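Do percale sheets really sleep cooler, or is that just something sellers say?

Asked by Duván Alvarado in Home & Household > Bedding

I need new sheets and I'm tired of reading the same paragraph on every store page. Percale is "crisp and breathable," sateen is "silky and warm," bamboo is apparently magic. The set I'm looking at is the Pilum percale, which claims a thread count of 1197. My wife says that's good. I say it sounds like a number someone made up to get past 1000.

We sleep hot, the bedroom faces west, and we don't run the AC at night. Current sheets are a microfiber set that came free with the mattress. I don't iron and I'm not going to start. Does the weave make any difference I would notice with the lights off?

3 replies

Märta Tangen
Top contributor in Bedding

Some difference, yes. Less than the ads claim. Percale is a plain weave, one thread over and one under, and the cloth tends to be lighter and a little stiff. Sateen floats several threads over one, so it's smoother and usually drapes closer to you. If you sleep hot you would probably prefer percale, but the bigger change for you will be getting off microfiber, which is polyester. Any decent cotton will feel different from that.

Your instinct about 1197 is right. There is only so much room in a square inch of cloth. Sellers get to numbers like that by counting every ply of a twisted yarn as its own thread. A good percale is often somewhere between 200 and 400, and I'd be suspicious of anything called percale that goes far beyond it. Either the counting is creative or the fabric is heavy, and heavy is the opposite of what you asked for.
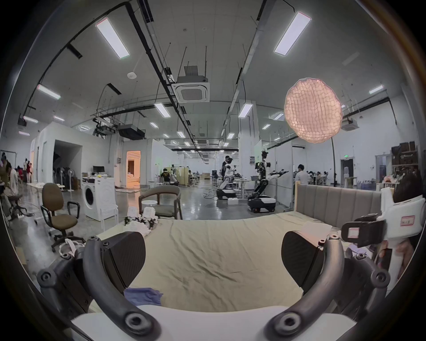
Wrinkles are the part the store photos hide. Every percale bed in a catalog has been steamed by somebody a minute before the shutter clicked. Without an iron, cotton percale creases, and it keeps creasing after you make the bed. A beige sheet with wrinkles all across it, like the one in the photo, is a fair preview of what a no-iron household should expect from plain cotton, whatever the package says about easy care. Pulling them out of the dryer slightly damp and putting them straight on the bed helps a bit. "Wrinkle resistant" cotton normally has a resin finish on it, and I find those sheets feel a little plasticky until they've been through the wash a good many times.

Check the return policy too. Many stores won't take sheets back once they've been washed, and you can't judge them unwashed.

Henrique Mendes

I bought the Tijani bamboo ones for 2 bedrooms and they're great, super cool all night. Thread count doesn't matter with bamboo. Wouldn't go back to cotton.

 Comment from Märta Tangen: "Bamboo" sheets are nearly always viscose, so a chemically processed fiber that started out as a plant. They can feel nice. They also tend to pill and they're weak when wet, so go easy on the spin cycle. How long have you had them?

 Comment from Henrique Mendes: since November

 Comment from Märta Tangen: Then I'd wait a while before recommending them to anyone.

Pongsak Rojanasak

Agree on ignoring the thread count. I'd go further and ignore most reviews, because people write them after the first night. I've owned 7 sets over the years and the first night told me nothing about any of them. The expensive set from Brukari wore through at the feet before the cheap ones did.

Look for the fiber content on the actual label ("100% cotton," and long staple if they'll commit to it), measure your mattress depth including any topper, and buy one set before you buy two. A west-facing room is going to be hot whatever you put on the bed. A blackout shade closed in the afternoon would probably do more for you than new sheets, and so would a lighter blanket. What's on top of you now?

 Comment from Duván Alvarado: A polyester comforter. I see where this is going.

 Comment from Pongsak Rojanasak: Start with that, then do the sheets.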